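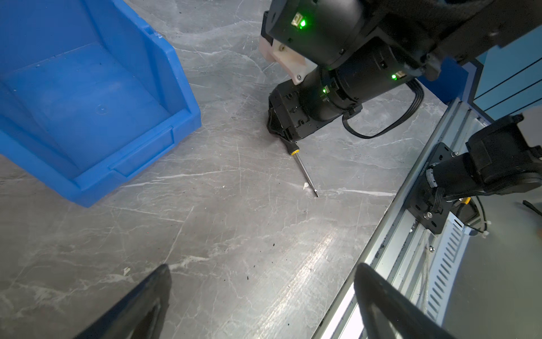
4. Putting Away Hand Tools

The Stovum system has one bin, one label slot and one rule: the tool goes in the bin. Most of this section concerns the rule, which has given our customers more trouble than the other two combined.

Before you start

Wash the bin in warm water and let it dry. Find the label cards (sheet of 16, in the envelope with the warranty). Clear enough bench to set the bin down without moving anything else first. If you have no such bench, begin with Section 3 and come back when you can see it.

4.1 Sorting

1. Gather every hand tool from the bench, the floor and the windowsill. Check your pockets.

2. Wipe each tool with a dry cloth. A tool that leaves a mark on the cloth gets wiped again.

3. Put screwdrivers in one group and everything else in another. Do not create a third group called "other." You will be sorting it in February.

4. Look each screwdriver over from the handle end. Check the cap for cracks and the grip for splits, then run a thumb along any insert set into the handle.
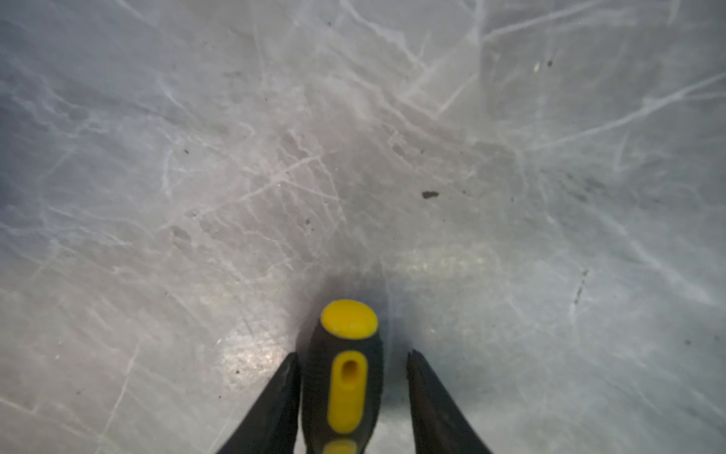 Fig. 4-1. Handle end of a screwdriver: yellow cap, black grip, long yellow insert.

5. Set aside any driver with a bent shaft or chewed tip. It may be kept for opening paint, provided it is kept with the paint.

CAUTION: Pick up fine-tipped drivers by the handle. The other end is always ready for work.

4.2 Clearing the surface

6. Sweep up screws, scraps and crumbs before placing the bin. A Darna or Brendis bench brush works well. So does an old paintbrush.

7. Wipe the surface in straight lines, back to front. On a pale, veined finish, check from a low angle, where specks stop passing themselves off as pattern.
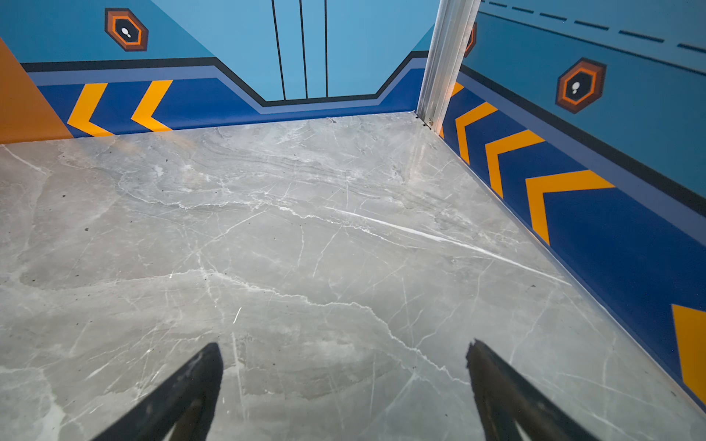
Gopinath Poojary wrote to us after the last edition to say that step 7 should come before step 1, because he had wiped his bench, emptied three drawers onto it and then had to wipe it again. We have thought about this. Wiping first leaves you with a clean bench under a pile of dirty tools, so the order stands, but he is right that the drawers ought to be mentioned. Leave them shut until 4.4.

4.3 Placing the bin

8. Set the bin down with its open front toward the person who will use it.

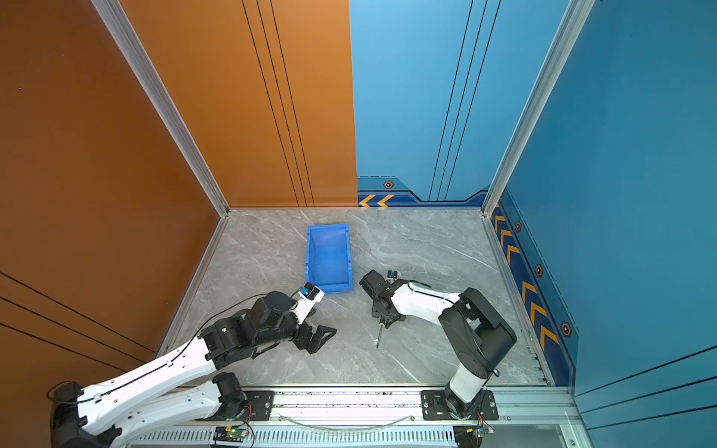 Placement is where people get ambitious. One reader in Pennington measured his to the millimeter and then couldn't reach it from his stool. Square to the wall is tidy, and you are welcome to it, but you don't need it. The blue bin in Fig. 4-3 is sitting at an angle and has a slanted front lip all the same, so a hand coming from that side has the low edge to go over. Try yours both ways before you commit.

9. Slide the label card into the slot. Write what is in the bin, in words another member of the household would use.

10. Lay screwdrivers in first, handles toward the open front, tips toward the back.

NOTE: Stop filling when you can no longer see the bottom. The bin will hold more. You will not find any of it.

4.4 Drawers

11. Open one drawer. Repeat steps 1 to 5 for its contents, then close it before opening the next.

12. Allow roughly 15 minutes per drawer, or longer if it also contains batteries, takeout menus or string. For batteries, see Section 6. String is not covered by this manual.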